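**Ticket:** Pad and camera comparison, hand-held grippers, small round items
**Project:** Narnaleo
**Site:** Gimthorpe kitchen bench
**Priority:** normal
**Status:** open, waiting on vendor for item 3

### Problem as reported

Two hand-held grippers, one operator hand each, bowl loading task. With pad set A (stock) the tracker on the wrist camera drops small round items shortly before the jaws close. With pad set B (Prudero, softer) the drops are less frequent but the jaw width reading drifts. Site wants to know which pad set to keep and whether the camera profile is part of the fault.

Logger is the Eklund two-channel unit, firmware as shipped in August. No changes to the logger config before the first run.

### Setup

- Round table, light blue cloth with a small printed confetti pattern
- White scalloped bowl, glossy inside
- Fruit and other small round items, loose on the cloth in front of the bowl
- Overhead room light only for runs 1 to 4, side lamp added for run 5 onward
- 30 picks per run, same operator throughout

The cloth pattern was left in on purpose. The site uses it in production recording and a plain cloth would not tell us anything about their data.

### Run 1 and 2 - pad set A, default exposure

Run 1: 7 tracker drops in 30 picks. Run 2: 6 in 30. All on the small dark red items or the small tan ones. No drops on either tangerine.

Checked the obvious things first. Lens clean. Pads seated, screws tight on both grippers. USB cable swapped left to right, and the drops stayed with the item type.

Went through the wrist frames by hand. On most of the drops the loose items are soft and the bowl is sharp enough to read the ridges inside it. The gripper shadow also falls on the cloth between the jaws, right where the tracker is trying to hold a small dark item.
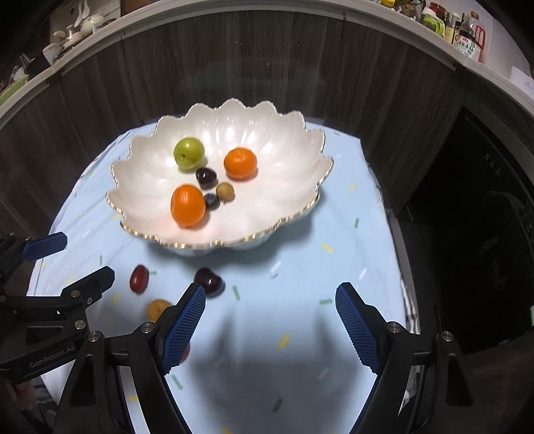

*Wrist view with the bowl loaded. Slight blur on the loose fruit, gripper shadow on the cloth, second gripper at far left.*

Exposure log for run 1 shows auto exposure opening up whenever the jaws fill the lower part of the view. Black jaws, dark cabinets behind, so the metering goes long. Longer exposure plus hand movement gives blur on whatever is nearest.

### Run 3 and 4 - pad set A, fixed short exposure

Locked exposure, raised gain one step. Noise is visible in the dark background but nothing in the tracker depends on that area.

Drops fell to 1 in run 3 and 2 in run 4. The remaining ones are on dark red items inside the shadow. Jaw width reading stable in both runs.

Conclusion so far: the camera profile accounts for most of the reported fault on pad set A. Site should not change pads on the basis of runs 1 and 2.

### Run 5 and 6 - pad set B, fixed short exposure, side lamp

Pads changed on both grippers. Zeroed the jaw width with the jaws fully closed, per the Prudero sheet.

Drops: none in run 5, 1 in run 6. Can't be credited to the pads alone, the lamp went in at the same time. That was a mistake in the test order.

Width drift is real. At the end of run 6 the closed reading was 0.7 mm off zero on one gripper and 0.4 mm on the other. Pads look fine to the eye. Suspect the softer backing takes a set after repeated closing. Re-zeroing between runs clears it.

### Run 7 - pad set A, fixed short exposure, side lamp

Added to separate the lamp from the pads. No drops in 30 picks, width stable. The lamp explains what was left over from runs 3 and 4.

### Both grippers over the table

One more check, asked for by the site. They see timestamps slip between the two channels when both grippers are close together. Moved both in over the loose items and held position for 73 seconds, then compared the Eklund channels. Worst offset was under one frame. Could not reproduce with both units in each other's view, or with one jaw near an item while the other gripper stayed open.

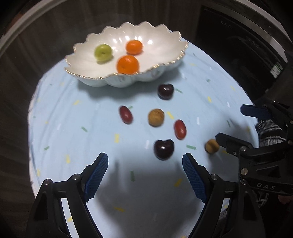 ### Actions

1. Site: set fixed short exposure on both wrist cameras, save as default. Profile file attached to this ticket.
2. Site: keep pad set A for now. Keep the side lamp, or move the table out of the shadow if the lamp is in the way.
3. Prudero: asked for the compression figures on the pad set B backing, and whether a break-in period is expected. No reply yet.
4. Us: repeat runs 5 and 6 without the lamp when pads are next changed.
5. Site: if the timestamp slip comes back, send the raw logger file before restarting the unit - the restart clears the offset table.

### Log

Saturday, December 13, 2025 - runs 1 to 7 complete, profile file uploaded, ticket left open for item 3.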